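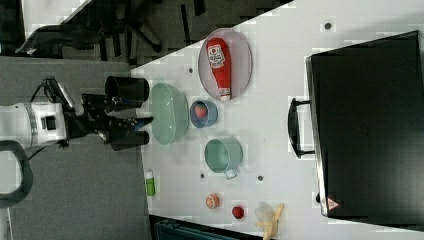
ok the Great Break Table Clearout, January 2024 edition – posted by Carleen Rakena

Five of us share one white table up on the Tautahi side and it's become a dumping ground again. I'm doing it in passes, dishes first. The light green mug on its side goes to the sink, same for the little blue bowl once someone claims the strawberry. Ketchup does NOT live on a plate, it lives in the door of the fridge. please

Fruit next. Banana's already peeled so eat it or compost it, your call. Half a citrus, same deal

Big black suitcase – whose?? It takes up the whole right side. I need that end for the Zosthorpe order, 4 boxes comign up at lunch

Pale green basin stays, I'm using it for the washing up

Last time I did this was July and it lasted 5 days. new record to beat

update: mug has an owner. suitcase still doesnt

Recent posts
Ekari street parking, again
Caltusar kettle – 722 days and still going
What fits in a desk drawer
Fridge shelf labels, round two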